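Bogale Student Robotics Program
Frequently Asked Questions for Students, Parents and Supervising Teachers

The questions below are the ones most often put to the program office before and during the autumn term. Students already enrolled should also read the Participant Handbook, which takes precedence wherever the two differ.

What is the program?

The Bogale Student Robotics Program is an after-school course and project stream for students in Years 10 to 12. Students learn to program a pair of robot arms to carry out simple laboratory bench work, first in simulation and later, for those who complete the first stage, on the equipment at the Lendley campus. The program does not count towards a senior certificate, although several schools recognise it as a co-curricular activity.

Who may apply?

Any student enrolled at a participating school may apply. Students whose school does not participate may apply as individuals, provided a teacher at that school agrees in writing to act as supervising teacher. Home-educated students should contact the office before completing the form.

Is previous programming experience required?

No. The first two sessions cover the basics of the language used in the course. Students who have never written a program are asked to attend both. Students with experience may be excused from the second session by their tutor.

How are teams organised?

Students work in teams of up to five. Teams are formed by the program office after the second session, and requests to be placed with a friend will be considered where timetables allow. Each team is assigned a tutor, who remains with the team for the whole term.

How long is the course?

The course runs for six weeks, with one session each week. A session lasts two hours, including a short break. Teams should expect to do a similar amount of work between sessions, most of which can be completed from home.

What does the project involve?

All teams begin from the same simulated workstation, known in the course notes as the Duvesau bench. Each team writes a program for a short handling task, tests it, records the results and presents them at the end of term. Marks are given for the written record as well as for the program itself, and a team whose task fails on presentation day may still receive a high mark if its record is thorough.

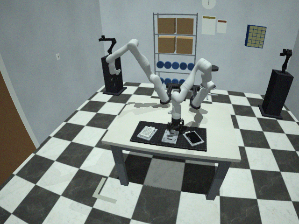 LENDLEY, 21 Apr 2018

Teams in the current intake are now working on the plate handling task. The right arm has its gripper pointed straight down over the white device in the middle of the mat, with the short fingers just above the plate. The rack with the grid of small holes is to the left of the device and the tablet is to the right. Teams are reminded that a run must be recorded from its starting position, and that a run begun with the gripper already over the plate may be used for practice only.

May a team move the objects on the mat?

Yes, during practice. For an assessed run, the objects are placed by the tutor and may be turned slightly from one run to the next. Programs that depend on an object lying exactly square to the mat are likely to fail, and teams should test with the rack and the tablet at several angles.

May a team change the rest of the room?

No. The shelving, the boxes and balls on it, the pedestals on either side of the table and the notices on the wall are part of the standard room file and must be left as supplied. The same applies to the tape marking on the floor. Changes to the room file will cause a submission to be rejected by the checking script. A team that has altered the file by accident should download a fresh copy from the course page.

Must both arms be used?

Not for the plate handling task, which may be completed with one arm. The final task requires both. Teams that choose to use a single arm at this stage must still make sure the other arm is kept clear throughout the run, as any contact between the two ends the attempt.

What computer will my child need?

Most laptops purchased for school use in recent years are suitable. The simulation software, Bernel, requires 1350 megabytes of free disk space once installed. It does not run on phones or tablets. Students without a suitable computer may borrow one from the program for the length of the course, subject to a signed loan agreement.

What happens if a student misses a session?

The student should tell the tutor before the session where possible. Notes are placed on the course page after each session. A student who misses more than two sessions will not normally receive a certificate of completion, but is welcome to remain with the team.

May students share code with other teams?

Students may discuss their approach with anyone. Code submitted for assessment must be the team's own work, apart from the sample programs provided in the course notes. Any help received from a parent, teacher or older student should be acknowledged in the written record.

Who should I contact with a question not answered on this page?

Questions about enrolment, fees and equipment loans should be sent to the program coordinator, Abenezer Araya, through the contact form. Questions about a task or a mark should be raised first with the team's tutor. The office is closed during school holidays, and messages received in that period are answered in the first week of the following term.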